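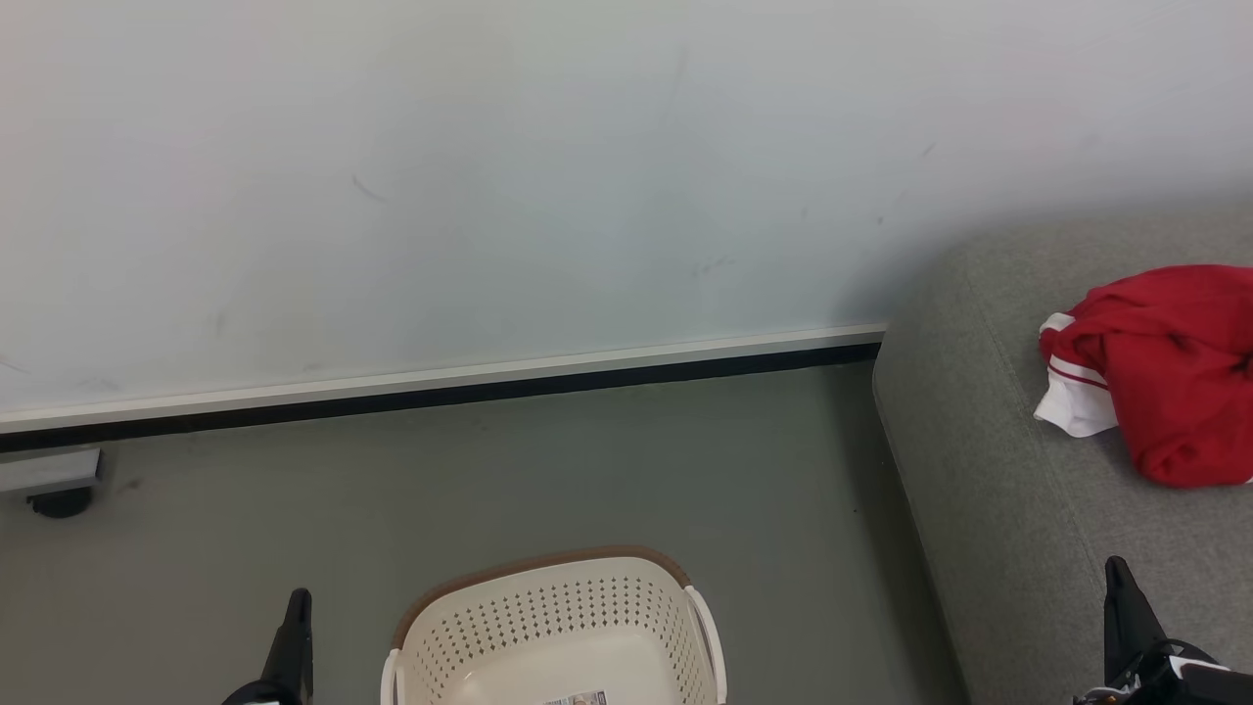
Laundry pickup practice at Warnthorpe: basket on the floor, red garment on the sofa.

Equipment FAQ

How much should we set aside for the first year?
We put in for 2000 dollars on top of the arms, and spent 1922 of it. Spare gripper fingers ate up some 227 of that!

Do we need to buy furniture?
Check your storage first. A plain sofa and a plastic basket give you plenty to work with, and clothes are a great first challenge (they never land the same way twice).

When do orders close?
End of May. Send your list to Herman Pangaribuan, and put Jugah in the subject line so it goes to the right budget.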